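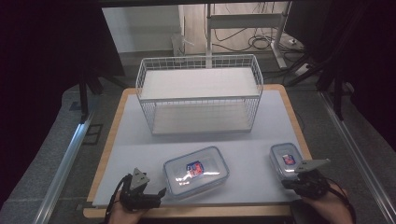
*Filed under: Imitation learning, Lab notes*

For the last months I have been working on a question that looks small from outside: if a person shows a packing task with two hand-held grippers, how should we cut the recording into pieces before we train on it? The task is to put two food containers into a wire basket. I wrote in May that I wanted to try it with segments of variable length, and several readers asked what came out of it. So I write down the result, including the part which did not go as I hoped.

The old method first. We recorded a demonstration from start to end and gave the policy short windows of it, all with the same length. The policy sees the head view and the state of both grippers, and it must predict the next piece of motion. This works well for one container. With two containers it has a weakness, and I needed a long time to understand it. After the first container is in the basket, the person makes a small pause. The hands go back, they hover a little, then the second hand starts. In the recordings this pause has very different lengths. Some people almost do not stop, others wait as if they were thinking about lunch. The policy learned the pause very faithfully. It went to the hover position and stayed there, because in the data "stay here" is most often the right answer.

People who work with imitation learning know this problem well, so I do not claim to have discovered it. The usual medicine is to throw away frames where nothing moves. I tried this first. It removes the long pause, but it also removes the slow moments just before a grasp, when the fingers are already near the container and the person is correcting by a very small distance. Those are the frames I want to keep most of all. After the filter the grippers came to the container too fast and pushed it over the gray surface before closing.

My change was to cut by contact and not by speed. I mark the moment when a finger closes on something and the moment when it opens, for each hand separately, and I use these events as borders. Between two borders the motion is resampled, so that a long hesitation and a short one become similar. Near the borders, on both sides, I leave the original timing untouched. The idea came from Imre Bárány, who saw my plots on the corridor screen and asked why I was treating the approach and the waiting as the same kind of slow. I had no good answer at that time.

The practical side took more work than the idea. The width signal of the gripper is noisy, and a soft closing on a plastic rim looks similar to a person only adjusting the fingers. I wrote a small tool for this, called Molura, which proposes the borders and lets you move them by hand. The first version had a threshold that I chose by looking at my own demonstrations. It was a mistake. I close the fingers hard, and the others at Bilomthorpe do not, so half of their grasps disappeared. Now the threshold is set per person from a short calibration, where you close the gripper on nothing, then on a container, then on nothing again.

For the data I collected 100 demonstrations and used the same ones for both methods, so only the cutting is different. The network, the training time and the cameras stayed the same. I say this clearly because in my earlier post I had changed the learning rate in the same week, and a reader wrote me, very politely, that the comparison had no value. He was right and I removed that plot.

What I saw: the long waiting after the first container is mostly gone. The second hand begins its movement in a way that looks natural, and when I shift the starting position of the smaller container to the right, the policy still finds it. The larger container was never the big problem, and there I see no clear difference between the methods. I do not give a success rate here. I have it in the notebook, but the evaluation runs were made on different days with different starting positions, and I would like to repeat them properly before somebody puts a number from a blog into a table.

Now the part that did not work. I expected that the new cutting would also help when both hands move at the same time. It makes it worse. If the left hand opens while the right hand is in the middle of its approach, the border of the left hand falls inside the segment of the right hand, and the resampling changes the speed of a motion that was perfectly good. I tried 2 repairs. In the first, each hand has its own time line, and then the hands lose each other: the right one arrives at the basket when the left one has not left yet. In the second, I merge borders that are close together. This is better, but "close together" is again a threshold, and I have just told you how I feel about my thresholds.

Another thing I did not expect is the rim of the basket. The back rim is a bit higher than the front one, and many of us bring the container in from the front without thinking about it. The policy does the same. When I turned the basket by half a turn, it came in at the same height as before and touched the wire. This has nothing to do with segments - it is simply missing from the data. In the next recording I will turn the basket between demonstrations, and I will ask people to do it also when they are tired and want to go home.

Tsegaye, our other project, has the opposite situation, with one arm and a very long task, and there the contact borders seem to bring more. They are writing their own text about it, so I will not tell more.

What stays open for me:

- whether the borders can be learned from the images, without the width signal
- how to treat two hands which overlap in time
- whether the calibration is needed if the group of people is large enough

For the first point I have a small model that guesses the borders from the head view only. It is good at opening and bad at closing, I think because the fingers hide the contact from above. I will try to give it a few frames from the future, which is allowed when you label old recordings.

The code of Molura is not public yet. The part that reads our recordings depends on the Eston format, and I must separate the two first. If you want to try the cutting on your own data before this, write me an e-mail and I will send you the script as it is, with the comments half in Hungarian.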